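4.2 Folding and the handling of small household cloths

The preceding section dealt with storage. We now turn to what happens to a cloth between the drying rack and the drawer, a stage that earlier studies of domestic linen have tended to pass over. Washing has been described at length, and so has ironing. Folding is usually given a sentence, as though it followed of its own accord once the cloth was dry.

The material for this section comes from 31 households in the Penry district, each of which kept a written record of its laundry during April. Respondents were asked to note where they folded, in what order they dealt with the different items, and what they did with cloths that would not lie square. They were not asked to time themselves, although several did so, and those entries have been left out of the analysis.

Small cloths were rarely folded on their own. In most records they were left until the sheets and shirts had been dealt with, and were then folded quickly in a batch, often while standing. A number of respondents reported that tea towels and dusters were not folded at all but laid flat in a pile. Where folding did take place, two methods were common. In the first, the cloth was opened out fully on a table or bed, smoothed from the middle, and brought together edge to edge. In the second, it was held in the air by two neighbouring corners, shaken, and doubled over against the body. The first method was preferred for cloths that had dried out of shape, the second for those taken straight from the line.

The choice of surface mattered more than we had expected. Respondents who used a bed complained that the cover moved with the cloth, so that an edge already set straight was pulled out again when the opposite side was smoothed. A kitchen table was held to be better, provided it had been cleared and wiped. Pale, plain surfaces were favoured by those who cared about a neat edge, as the outline of a coloured cloth could be judged against them at a glance. Patterned oilcloth was the surface most often disliked.

A further point concerns the corners. A cloth put down in a hurry seldom lands with its sides in line with the table. More often it lies at an angle, with one corner leading and a part of the hem turned over on itself. This is the condition shown in Figure 2, and it is the one from which most of the difficulties in the records begin. Respondents differed on what should be done next. Some turned the cloth until its sides agreed with the edge of the table. Others left it as it lay and worked from the nearest corner - a habit that was said to be quicker, but which was also linked in the records with uneven folds.

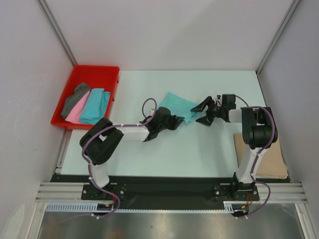

Figure 2. Teal cloth spread at an angle on a pale work surface, one corner towards the back wall, with a small fold and a pointed flap at the lower right.

Gwion Gittins, in a written remark on a draft of this section, objected that turning the cloth first is a waste of effort: a flap at the hem should be opened out before anything else is moved, and once that is done the cloth can be squared and folded in one go. We accept that this order is found in several of the more careful records. It does not appear in those of the households that folded while standing, where the flap was commonly noticed only after the first fold had been made, and was then tucked inside.

The question of whether a hidden flap is a fault at all was answered differently from one household to the next. For cloths kept in a closed drawer it was generally let pass. For those kept on an open shelf it was not, and the cloth was shaken out and begun again. We return to this difference in section 5, where it is set beside the findings on towels.

Last updated: April

Comments (2)

Clelico: We always did dusters last as well, and my mother would not have them folded on the bed. Good to see oilcloth mentioned.

Jestemness: Does section 5 cover napkins, or only towels? The drawer and shelf point would seem to apply to both.

Contact | Copyright Flareo | Back to top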